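Brindeda Community Laundry
The Towel Gallery

Welcome in, and thanks for stopping by our little corner of the site. For anyone who hasn't met us yet, Brindeda is the laundry and linen room at the back of the old Weker building, and we've been washing, drying, folding and lending out cleaning cloths to the neighbourhood for a good long while now. Meenakshi Dixit started us off with 38 tea towels and a secondhand dryer she got from Worard when they closed their shop (the dryer still runs, bless it, though it hums on the hot cycle), and it has grown from there into something we're all rather fond of.

People often write in asking how we fold and why the colours matter so much to us, so in January I sat down with a pot of tea and put together this page. Have a wander through at your own pace!

A word about colour
Every cloth has its own job, and we try hard to keep them to it. Pink and red are for bathrooms, blues are for glass and mirrors, and yellow is for kitchen benches. If you borrow a bundle from us you'll get 10 cloths in mixed colours, and we'd love them back in the same mix, although we do understand that a favourite yellow one has a way of staying behind under somebody's sink.

A word about washing
Microfibre likes a cool to warm wash and no fabric softener at all, please. Softener clogs the fibres and then the poor things just push water around the bench. Keep them away from fluffy bath towels too, or you'll be picking lint off until dinnertime. We do ours in loads of 54 and hang them on the Nimri racks by the window whenever the weather is kind.

The pictures

1. Flat before folding
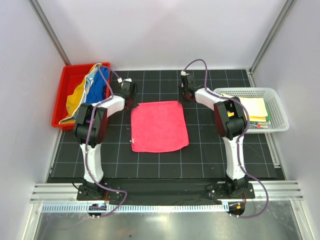
2. Folding, the Brindeda way
No picture for this one yet, I'm afraid, but the method is simple enough to tell. Smooth the towel out from the middle with the side of your hand, bring the bottom edge up to the top, then fold side to side and tuck the tag in so it doesn't stick out of the pile. Meenakshi likes a third fold for the narrow shelf and I don't bother with it at home.

3. Borrowing a bundle
Bundles go out from the side door after 2 in the afternoon. Bring a bag with you if you can, and ring the bell twice, as the dryer is noisy and we may be right down the back.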